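Drotau Kitchen Chores: data card

Version of 7 June 2022. Maintained by Juwita Santoso and Kartini Wibisono.

Summary
Drotau holds 1,629 teleoperated episodes of small counter chores: put the food on the plate, move the plate to the board, put a lid back. A person drove the arm in all of them. Please don't cite it as evidence that a robot can tidy a kitchen. We trained three policies on it and wouldn't let any of them near a real breakfast. 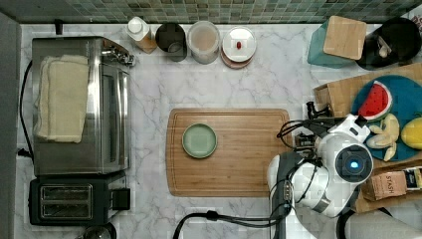
Success rates
The best policy finished 19 of 60 trials with the counter laid out as in training. A grasp that held for one second and then dropped is scored as a failure. Other groups count those. Compare with care.

What is missing
No water, no heat, no knives, no real food. The food is toy food, and a banana that can't bruise says very little about one that can. Episodes that ran past 175 seconds were thrown out, so the set looks quicker than the work was. 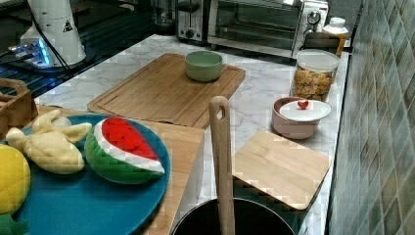
Counter with toy food on a plate, bamboo boards, toaster and toaster oven.

Known problems
Gripper force was not logged before January. Task labels were written by the operators and "put away" means at least two different things. Juwita is relabeling; Kartini thinks the label should be dropped.

Splits
Train and test share the same kitchen. Read test numbers accordingly.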